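Teaching a home arm to pick up a full cup

Part 3 of the Kernadmont build log. Parts 1 and 2 cover the base and the wiring. By now the arm should home cleanly and hold a pose without drifting.

The cup task uses one red plastic cup on a white table, placed right of center, with pink liquid in it.
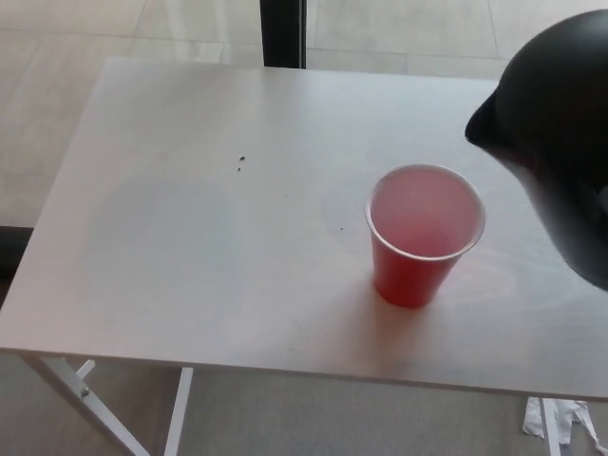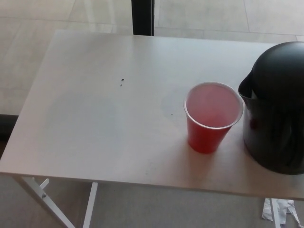 What you need

Kernadmont arm, assembled and calibrated
Konbridge controller board, firmware 7 or later
Head camera on a fixed mount
Disposable party cups
A 500 ml measuring jug
Water with a little food coloring
Towels

Step 1. Fix the camera

Aim the camera down at the table so the whole near edge of your work area is in view. Tighten the mount, then leave it alone. If it gets bumped, redo the calibration from Part 2. I lost an evening to a mount that had slipped a few degrees.

Step 2. Set the grip force

Start low. In the Clirkico settings page, set grip force to 17 and close on an empty cup. The walls should bend a little and spring back. If the cup folds, go down by two. If it slides when you tug it, go up by one.

Do this again with a full cup. A full one is stiffer near the base and needs a higher setting — write both numbers down.

Step 3. Teach the approach

Come in from the side, with the fingers level with the lower half of the cup. Coming from above puts the housing over the rim and blocks the camera. Record three waypoints:

a) clear of the cup, fingers open
b) fingers on either side, not touching
c) closed

Keep the move from a to b slow. Mine takes 700 milliseconds and I would not go faster with liquid.

Step 4. Lift and put down

Raise the cup an inch, pause, and lower it. Do not add any sideways travel yet. Most spills I had came from the stop at the top of the lift, and turning on the Dobos smoothing filter in the motion menu fixed nearly all of them.

Step 5. Move the cup around

Once the lift is reliable, shift the cup a couple of inches and run it again. Wipe the table between runs. A wet ring under the cup changes how it slides when a finger touches it first.

Part 4 covers pouring. You will need the wrist joint upgrade for that, so order the longer cable now if you have the short one.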